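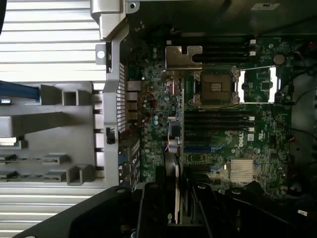
Bamstead, 1/13/26

Category: Refurb & Spares > Workstation Boards
Reading time: 4 min

Dell workstation board, bare, in chassis

We love it when one of these lands on the bench. It's a big green Dell board, still sitting in its metal chassis with the drive cage alongside, and there is a lot of board for your money here. No processor, no cooler, no memory. You bring those, and the fun part of the build is still all yours!

Let's start with the memory slots, because they're what most people write to us about. There are two banks, three black slots on one side of the CPU socket and four on the other, and all of them are empty. Please don't buy sticks by eye. Send us the stock number (this one is 646) and we'll read the board revision off for you and tell you what it wants. Memory that physically fits and memory that the board will start with can be two very different shopping lists, and we'd much sooner answer an email than take a return.

The socket is open, with the retention frame folded back, so the gold contact field is right there to look at. It's a lovely thing up close (we may be biased). It's also the one spot on any board where a careless sleeve can ruin your afternoon, so keep fingers and cloths well away from it. Set the processor straight down, check the corner marker, let it settle under its own weight and then bring the frame over. If it needs pushing, stop and look again.

The coin cell is in its holder. We'd put a new one in anyway. They cost next to nothing, and a tired cell gives you a clock that wanders and settings that vanish, which can send you hunting for faults that aren't there. The chipset has its square finned heatsink in place, and there are blue expansion slots for your cards. Measure your graphics card before you order, especially the long ones, and have a look at where the drive cage ends.

What you get

The board, with the chipset heatsink on it
The chassis metalwork and drive cage
A padded carton
A printed sheet with the stock number and board revision

What you'll need to add

Processor and a cooler that suits this chassis
Memory
Power supply
Drives and cables
Thermal paste
A fresh coin cell

About the fit

Dell went its own way on a lot of workstation parts over the years, and that includes board shapes, front panel plugs and sometimes the power connectors. That's why we sell this one together with its chassis. Could you move it to another case? Some of our customers have done that with similar boards and sent us very proud photos, but it usually means adapters and a free weekend, and we can't help much once the drill comes out. In its own metalwork, everything has somewhere to go.

The same goes for coolers. Plenty of general-purpose ones want mounting holes in other places, so check the bracket before you fall for a nice fan.

Cleaning and first start

Use a soft brush and short puffs of air, working away from the socket. Leave household sprays in the cupboard. For the first start, put in the processor, the cooler and a single stick of memory, and leave the drives unplugged. Once you have a picture on the screen, shut down, switch off at the wall and add parts one at a time. It's slower, but you'll know exactly which part upset it if something does.

Who it suits

Anyone who likes roomy old workstations, home server people, classes that teach PC assembly (students can see the whole layout in one go), and anybody with a dead machine of the same model and a box of good parts. If you just want a computer that works tonight, have a look at our Plornach range, where all of that is already done.

Shipping and pickup

We ship on weekdays from Bamstead. The chassis makes it a large parcel, so the Nolbridge counter is worth the drive if you're nearby. Bring something soft for the trunk. Returns are 2 weeks from delivery, in the same carton please, with the socket protected.

Stock no. 646
Sold by Khattak Refurb & Spares

Get new arrivals by email before they go on the site. One message a week, unsubscribe whenever you like.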